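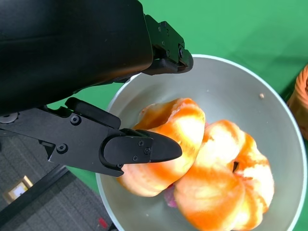
スレッド:Cullau島の体験シュノーケル、船酔い組でも行けますか

投稿者:zupan_no_inu
2018年5月21日
来月、Cullauに5泊します。妻は泳げますが私は浮くだけです。Pekov社の半日ツアーか、Skulldenの一日ツアーかで迷っています。ちなみに池のボートで酔ったことがあります。

投稿者:Noel Villanueva
半日で十分。一日のほうは昼食つきですが、酔う人にとっての昼食つきは特典に入りません。

投稿者:潮だまり
>>Noel Villanueva
それは言いすぎ。Skulldenは船が大きいぶん揺れが穏やかですよ。2月に乗りましたが、昼のカレーはおかわりしました。

投稿者:Noel Villanueva
2月の海が穏やかだっただけでは? 私のときは定員7人の小舟で、うち何人かは終始うつむいて祈っていました。

投稿者:潮だまり
小舟ならPekovでしょう。会社が逆です。

投稿者:Noel Villanueva
失礼、逆でした。でも半日推しは変えません。

投稿者:Despina Matić
Zupan湾の浜から歩いて入るという手もあります。船なし。マスクとフィンのレンタルが2,000円、預かり金は別。魚は沖より少ないですが、浅瀬に青いのがけっこういます。午後は濁るので朝のうちに。

投稿者:gorazd_m
Zupan湾は駐車場から浜までの階段がきつい。フィンを抱えて下りて、帰りはそのフィンを恨みながら上がることになります。あとウニ。マリンシューズは必須。

投稿者:Despina Matić
階段は北側から回れば坂道で済みますよ。看板が小さいので見落としがちですが。

投稿者:gorazd_m
北側、知りませんでした。三年通ってるんですが。

投稿者:zupan_no_inu
皆さんありがとうございます。ハンドルは犬の名前から取ったもので、湾とは無関係です。初日に浜で練習して、いけそうなら半日ツアー、に傾いています。酔い止めはいつ飲むものですか?

投稿者:潮だまり
薬によるので箱の説明どおりに。前の晩は飲みすぎないこと。港の前の店が安くて、そこが一番の難所です。

投稿者:Noel Villanueva
予約は現地の窓口よりサイトのほうが安いことがあります。キャンセル規定だけ先に読んでください。私は読まずに払いました。

投稿者:潮だまり
一日ツアーもまだ選択肢に入れておいてくださいね。カレー、おいしいので。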